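Clikthorpe Student Wellbeing Service
Premises and practice checklist, with comments
December 2016

Covers the ground floor of Samuel House: waiting area, front desk, four counselling rooms, group room, staff kitchen, corridor and the cupboard. Items are marked OK, ACTION or SAME AS LAST TIME. The last of these has been added to save ink.

1. ARRIVAL AND WAITING AREA

1.1 Entrance door opens fully and closes by itself – ACTION
It opens fully. It closes by itself with a bang that makes everyone in the waiting area look up, and a fair few of them have come about anxiety. Closer to be adjusted.

1.2 Step-free route from the car park – OK
The bins have been moved back to where bins go.

1.3 Seating sound, no broken legs, wipe-clean – OK
The low green armchair passes on structure. Getting out of it is a separate matter. Keep at least two upright chairs with arms near the desk.

1.4 Conversations at the desk cannot be heard from the seats – ACTION
They can, and quite clearly. I learned somebody's date of birth, their course and their feelings about their landlord. The radio was brought down in April to cover this and is now kept in the kitchen. Please bring it back. Students should be offered the slip to write on in place of being asked "and what's it regarding?" across the room.

1.5 Leaflets in date – SAME AS LAST TIME
Of the crisis contact cards, the top few in the rack are current and the ones behind are not. Old cards to be recycled today. A wrong number on a crisis card is the only thing in this section I would lose sleep over.

1.6 Fish tank – not on the checklist
I am asked about it every visit. It is clean, the lead is clear of the water, and the fish seem fine.

2. COUNSELLING ROOMS 1 TO 4

2.1 Counsellor's chair nearer the door than the student's, neither blocking it – ACTION (Room 3)
Rooms 1, 2 and 4 are right. Room 3 has been rearranged to make the most of the window. It is a nice window. Put the chairs back.

2.2 Alarm button fitted, reachable from the chair, tested – ACTION (Room 2)
All four Surnier buttons were pressed. Rooms 1, 3 and 4 sounded at the desk and someone came within 15 seconds, which is very good. Room 2 sounded at the desk as Room 4, so help arrived promptly in the wrong place. Relabel the panel and retest. Until then Room 2 is not to be used for first appointments or after the desk has closed.

2.3 Sign on door slides properly between FREE and IN USE – OK
Room 1 has lost the sliding part and has a sticky note. The sticky note works. I have given in.

2.4 Sound check, door closed, ordinary speaking voice – OK
A murmur in the corridor, no words. Room 4 improved by the new strip along the bottom of the door.

2.5 Blind cords secured – ACTION (Rooms 1 and 4)
Both have come off the cleat and hang loose. Cleats to be refitted and cords wound up high, or the blinds changed for the wand sort. This is not one to leave until after the holidays.

2.6 Tissues, bin, clock visible to both people – OK
The clock in Room 3 is eight minutes fast. I am told this is deliberate. Please make it not so.
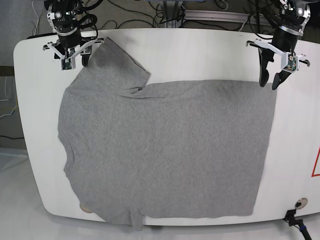
3. GROUP ROOM

3.1 Number of chairs set out does not exceed the posted limit – OK
Limit is 15. The mindfulness group has been sitting on the floor, which counts. Being on the floor does not make people fewer.

3.2 Both exits clear – ACTION
One exit clear. The other had yoga mats, a flipchart stand and a large inflatable ball in front of it. I moved the ball. It came back.

3.3 Plug sockets not overloaded – ACTION
An extension lead plugged into an extension lead, feeding a lamp, a heater and a diffuser marked Zimine. Lamp may stay, on its own socket. Heater to go. The diffuser is allowed only when the whole group has been asked beforehand, as two people have reported headaches and one has asthma.

3.4 Portable appliances tested and stickered – ACTION
Appliance number 188 (kettle) is in date. Appliance 549 (the heater above) has no sticker and does not appear in the register, so I can't say where it came from.

4. CONFIDENTIAL MATERIAL

4.1 Notes cabinet locked when the office is empty – OK
Locked. The key was not in the mug. I did look.

4.2 Screens lock when left – OK
All of them. Thank you.

4.3 Shredding sack not overfull – SAME AS LAST TIME
Overfull. It has now been overfull for so long that it is being used to hold the cupboard door shut. Collection to be booked this week, and another way found of holding the door.

5. FIRE AND FIRST AID

5.1 Weekly bell test recorded – ACTION
Recorded every week up to the start of term and not since. If the tests were done, write them in. If they were not, please don't write them in.

5.2 Extinguishers in place and serviced – OK
One was propping open the corridor door on arrival and was on its bracket ten minutes later. I have marked this OK in a spirit of goodwill that will not be repeated.

5.3 First aid box complete – ACTION
Short of large dressings and eyewash. Contains 100 blue plasters, unopened, and a spoon.

5.4 Staff know who the first aider is on shift – ACTION
Three people asked, three different answers, all confident. Put the rota on the wall by the desk.

6. WORKING ALONE

6.1 No member of staff alone in the building with a student after the desk closes – ACTION
The diary shows late appointments on two evenings with one person signed in. I understand how it happens: the waiting list is long and people are kind. Move them earlier or get a second person to stay.

6.2 Check-in call made at the end of the last session – OK
Made and logged. Best-kept record in the building.

RESULT

Pass with actions. Items 1.5, 2.2, 2.5 and 6.1 to be dealt with before anything else, and a note sent to me when they are. The rest by the start of next term. I will be back in April and will bring my own clock.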